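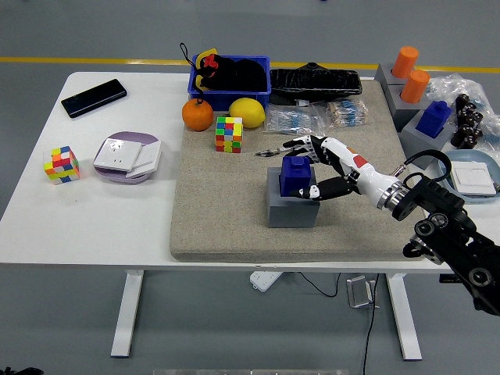
The wedding took a year to plan and the honeymoon one tired evening, a recent guest wrote to Grulutier, and a quiet night or two before the flight would have been worth more than another course at dinner.

Grulutier, the honeymoon travel company, today announced a new stopover service for newly married couples. The Stetcombe Stay provides 2 nights of lodging between the wedding and the departure date, with breakfast served until noon and a late checkout on the day of travel.

The service will be offered at 9 partner inns beginning in August. Claeys, the company's ground transportation partner, will carry couples and their luggage from the reception to the inn and from the inn to the airport. Wedding clothes and gifts may be left with the inn and will be delivered to a home address during the honeymoon.

In a survey conducted by Grulutier, 703 couples were asked when they had packed for their honeymoon. Of these, 102 reported that they had finished on the morning of departure.

Reservations open Friday at 9 a.m. Couples holding a Grulutier booking may add the Stetcombe Stay to their existing itinerary without a change fee. The service is not available with cruise departures from Raltton.

Search news releases Enter keyword Go

Comments (3)

Can the second night be moved to after the trip? We land very late.

We did this on our own last year and slept most of the first day. Luggage pickup would have helped a lot.

Please add Raltton! Half the cruises we looked at leave from there.

Contact: Grulutier Press Office | © Grulutier. All rights reserved. | Back to top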